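Pesquisar no portal
Início | Vistorias | Cozinhas | Modelos | Contactos

LISTA DE VERIFICAÇÃO – COPA E BANCADA
Local: Residência Bresari, copa 2
Verificador: Kyrylo Melnychuk
Ficha 61

1. Bancada limpa e sem fissuras – CONFORME
Comentário: superfície salpicada, que disfarça migalhas melhor do que eu gostaria. Passei a mão, nada a apontar.

2. Cortina afastada de fontes de calor – CONFORME COM RESERVA
Comentário: dizem-me que o fogão portátil nunca vem para este lado. Já ouvi o mesmo na Homov. Pedi que ficasse escrito.

3. Embalagens abertas identificadas com data de abertura – NÃO CONFORME
Comentário: o procedimento manda colar etiqueta. A responsável garante que o leite «sai todo no mesmo dia». Pode ser, mas sem data não tenho como confirmar.

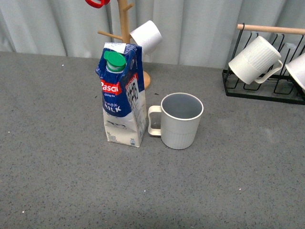
Ponto 3: pacote de leite gordo Pascual, 1L, topo amachucado, com caneca ao lado.

4. Embalagens sem deformação – A REVER
Comentário: a parte de cima está vincada e tombada para a direita. Um vinco não prova fuga, e também não prova que o pacote foi bem tratado. Verificar a tampa de rosca antes de servir.

5. Canecas em bom estado – CONFORME
Comentário: a branca, de plástico, estava vazia. O modelo tem nervuras finas por fora, na metade de baixo, onde a sujidade costuma agarrar. Escova, e não só esponja.

6. Registo de temperaturas do frigorífico – NÃO CONFORME
Comentário: todas as linhas com o mesmo valor, incluindo domingo. Não acredito.

Nova visita em janeiro. Pontos 3 e 6 a corrigir até lá.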